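Packing arms move on to the day shift at Skostberg works

Two robotic arms that have been on trial since the winter at the Prulatex works in Skostberg will be brought into daily use on the packing floor in March, the company told staff on Tuesday. No jobs will go as a result, it said, but 37 people in the packing hall will see their duties or their hours change.

Prulatex makes moulded plastic parts for kitchen and bathroom fitters and employs most of its Skostberg staff in moulding and packing. Finished parts come off the moulding line in trays and are placed by hand into card inserts before boxing. The work is light but repetitive, and a packer on a full shift handles the same few shapes from start to finish.

Yaryna Boiko, the packing hall manager, said the arms would take over the placing of small parts on two of the benches. Packers on those benches will load the trays, check the parts for marks and deal with anything the arms cannot pick up.

"The checking was always part of the job, but it was done at speed while you were doing something else," she said. "We want people to have time to look at the part."

The change also brings an end to the late packing shift, which ran until 10pm. Staff on that shift have been offered places on days or on an early start at 6am. The late shift carried a pay supplement, and its loss was the main point of dispute when the plan was first put forward. Under the agreement reached with staff representatives, those affected will keep the supplement in full for 50 weeks, after which it will be reviewed.

Vsevolod Maksymiv, who spoke for the packers in the talks, said members had accepted the terms by a clear margin but that feelings were mixed.

"Some are glad to be home in the evening. Others took the late shift on purpose, for the money or so that one parent could be in the house during the day. For them it is a real loss and fifty weeks goes quickly."

He said he had also asked for a written promise that bench targets would not be raised in the first year. The company has agreed to leave them as they are until the arms have been in use for six months, and to discuss any change before it is made.

Training began last month in a room beside the stores. Packers learn to start and stop an arm, set the position where a part is to be put down and clear a fault. The early sessions use coloured cubes and a square marked out in black tape, and staff move on to real parts in their second week.
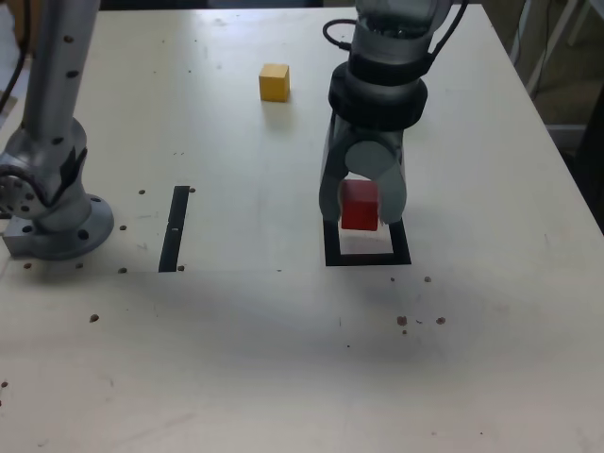

A gripper holds a red cube just above the table at the taped square, with a yellow cube further back. Photo: Prulatex

Rizal Tjoa, a packer for nine years, was in the first group to finish the course. He said the stopping and starting was easy enough and that most of his time had gone on faults.

"If the cube sits a bit crooked you have to decide whether to let it carry on or stop it and put things straight. You get a feel for it. With the real parts it is harder, as some of them are shiny and they slip."

He will move to one of the new benches when they open. His pay will go up by one grade, as will that of everyone who completes the training and takes on fault clearing. Those who prefer to stay on the hand-packing benches can do so, and will remain on their present grade.

The course lasts two weeks and is held in working hours. Zakhar Pasichnyk, who runs it, said 70 per cent of those due to take part had now put their names down for a date. The remainder are mainly late shift staff who have not yet chosen their new hours.

He said the room had been kept open at dinner time so that people who were not on the course could come in and ask questions. "A lot of them wanted to know how fast it goes and what happens if you get too near. Those are fair things to ask, and it is better to ask them before the thing is next to your bench."

The new benches will be fenced on three sides, with a gate that stops the arm when opened. Staff representatives asked for the gates to be moved away from the main walkway after a visit to the hall, and the layout has been redrawn. Floor markings are to be repainted over a weekend before the benches are brought in.

Larger parts, including the long trims sold under the Sandora name, will still be packed by hand. Mrs Boiko said they bent too easily to be gripped at one point and that there were no plans to change how they were handled.

The company would not say what the equipment had cost. It said orders had grown faster than it could fill packing vacancies, several of which had been open for more than a year. Those posts will not now be filled.

Mr Maksymiv said that point should not be lost. "Nobody here is being sent home, and we are pleased about that. But there were jobs on the board at the gate and they have been taken down. Somebody in the town might have had one of them."

Chia-hao Hsiao, the works director, said the firm still expected to take on staff this year in moulding and in the toolroom, and that packers would be able to apply before the posts were advertised outside. He said he could not give a figure until the summer order book was known.

The last late shift will be worked at the end of the month. Buses from the works are being retimed to suit the 6am start, with the first leaving Yurchenko Street at 5.25am. Staff who cannot reach the works by that time have been asked to speak to their supervisor before choosing their hours.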